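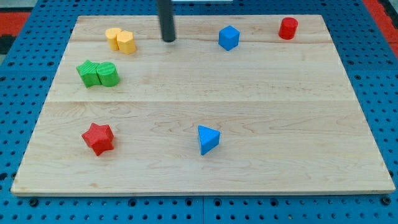 Sorting by color first, shape second

Posted in October by Vasiliki Konstantinidis

I keep shape blocks in color groups. Shape groups look tidier on paper, but a star and a cylinder in the same green are quicker to find together than two cylinders in different colors. Yellow goes with yellow, the hexagonal prism next to the cylinder, both on their flat ends.

The work surface is a pale jointed board laid over blue pegboard. Small blocks tip on the perforations, so the board stays down. I sand the top with 800 grit and leave it unfinished. Oil made it slippery.

Storage is a Citwood tray, 62 mm deep. Stars go in last.

Recent posts
Citwood tray, second look
Pegboard spacing notes
Re-gluing a split board joint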